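Parallel gripper comparison (simulated)

From the Mondwood Arm Notes, an open reference for people who try out robot hands. Last revised June 9, 2020.

A parallel gripper comparison is a set of trials in which the same robot does the same chores with different fingertips, so you can see which ones hold on and which ones let things slide. I keep this entry, and I wrote most of it while running our own comparison at Mondwood, so expect a fair bit of "we did it this way" mixed in with the general stuff.

Background

People have compared grippers for as long as there have been two of them on a shelf. The old way was simple. You bolted one on, picked up a block, wrote down what happened, unbolted it and started over. That still works, and I still love it, but it eats whole afternoons. Doing it in simulation means I can swap fingertips by changing a line in a settings file and go get a sandwich (I have eaten a lot of sandwiches on this project).

The catch is contact. Simulated fingers touching simulated objects is the part that goes wrong first, and it goes wrong in funny ways. A cup sticks to a finger like it's glued. A finger sinks a hair into a handle and then gets thrown out again. So a comparison like this tests the simulator's contact settings as much as it tests the grippers, and any table of results should say which settings were used.

The fingertips

Ours came down to two designs. The Grollelov tip is slim and straight, good for poking into narrow gaps and hooking behind things. The Michalík tip is wider with a soft pad, and it's much more forgiving if the arm shows up a little off target. Both were modeled at Mondwood from our own measurements, and both went through the same list of chores: pick up small mixed items, hold them while the other arm works, push a panel, pull on an upright bar.

I went in rooting for the wide one. For picking up small stuff it was the clear favorite, with 17 drops in 500 tries. The slim one did worse on that chore but was so much better at reaching past clutter that I stopped calling it the backup.

Two arms at once

Most written-up comparisons use one arm. We wanted two, because a hand that's fine by itself can turn into a real nuisance when there's a second arm sharing the space. Tall, thin obstacles are the worst for this! Each arm plans a nice path, and then the paths want the same few inches of air. We ran a whole block of trials in a room with a pole in it, one arm up against the pole and the other holding things off to the right.
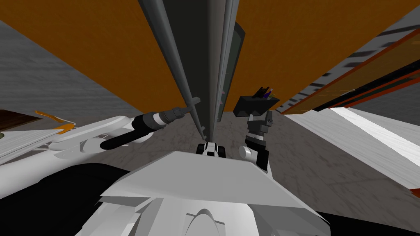 A reader signing as Otevthorpe wrote in to say that the pole trials shouldn't be scored together with the pickup trials at all, and that a slim tip will always look good on a bar if you only measure whether it touched. Measure the sideways force, they said, and then see whether the two designs still come out in the same order.

I think that's a fair point, and I've changed the scoring section to match. The touch score is still in there, but it's listed by itself now.

Scoring

Each trial gets a drop score, a touch score where there's a bar or panel involved, and a time. Time limits matter more than I expected. With a limit of 400 simulation steps the wide tip kept running out of time near the pole, and when I raised it to 680 most of those failures went away. I'd call that a planner problem and leave the gripper out of it, but you could argue it the other way — a bulkier hand makes more work for the planner.

Cameras

We used a view from up on the robot, looking steeply down, for nearly everything. It's great for seeing both arms together and pretty bad for judging depth next to something vertical. A side view would help, and in April I started on one, then got distracted by friction values.

Open questions

Whether the friction numbers carry over to real rubber is still open. So is what happens with a different tip on each arm, which I'd really like to try next. The settings files are kept with this entry, and corrections go on the talk page.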